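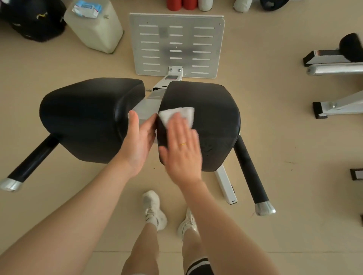

Xiaoqing Bai wrote to us in May to ask whether we could please say, somewhere on the website, how the pads get cleaned, as she had picked three gyms off the map and ours was the only one where she couldn't find a word on the subject. She was quite right, and it made us look at this page again and see that it told you a great deal about our opening day and hardly anything about what it's like to come here. So we have written it over, and we hope you'll forgive us if it runs on a bit.

About Fendholm

Fendholm is a neighborhood gym. We have 405 members as of this writing, many of whom live close enough to walk, and we have been in the same building for seven years. Before us it was a carpet showroom, which is why the front windows are so big and why the door to the locker rooms is in such an odd spot. If you come in and can't find it, go past the desk and turn left at the water fountain.

The gym was started by Nazareno Mancuso and Charalambos Xenos, who had trained together for a long time and grumbled together for nearly as long about places where the benches were sticky and you had to hunt for a paper towel. They wanted somewhere plain and friendly, with decent equipment that was looked after. They are both still here. Nazareno opens up most mornings and will talk to you about his tomatoes if you let him, and Charalambos teaches the beginners' strength class and does most of the repairs.

How we clean

Vinyl pads are good to work out on and easy to look after, but they do need looking after. Sweat gets down into the gaps between cushions and along the stitching, and if it's left there the vinyl goes stiff and then it cracks. Our staff wipe the machines by hand with folded cloths, going over the tops of the cushions and then the inner edges, where a quick swipe never reaches. It's good to put your other hand on the pad while you do it, so you can press properly. The roller pads get the same treatment all the way around, and footplates are done with a small brush for the slots.

Cloths go in the hamper after each round and are washed here, in the machine behind the office. We tried doing without cloths for a while and using only disposable wipes, and went back - the cloths do a better job on the padding, and we were filling the dumpster at a terrible rate. There are still wipes by the door for members to use between sets, and we're grateful to everybody who does.

We don't use bleach or anything with a strong smell. The cleaner we settled on is a mild one, mixed with water, and if you have sensitive skin or a question about what's in it, ask at the desk and we'll show you the label. If you find a split in a pad, please tell us that too, even a little one. Small splits can be patched the same day, and big ones mean a machine out of use until a new cushion comes.

The people you'll meet

Robel Mekonnen is at the desk in the afternoons and looks after new memberships. Mohandas Thevar runs the evening shift and the stretching class, and he wrote the cleaning sheet that hangs by the office door, with a line for each machine and a space for initials. You're welcome to read it any time.

New members get two sessions with one of us at no charge. We'll go through how to set the seats and rollers for your height, which makes a much bigger difference than people expect, and help you put together a routine you'd like to do. Bring clean indoor shoes and a towel, and a water bottle if you have one. Bags can stay with you on the floor as long as they're out of the walkways, or there are lockers if you'd prefer - bring your own padlock.

Come and see us

You don't need an appointment to look around. Stop in while the desk is staffed and someone will walk you through, and you can try a machine or two if you're dressed for it. Questions about the pads, the classes or anything else can be left at the desk or sent through the contact form, and Robel answers those himself.

Page last updated 2023-06-08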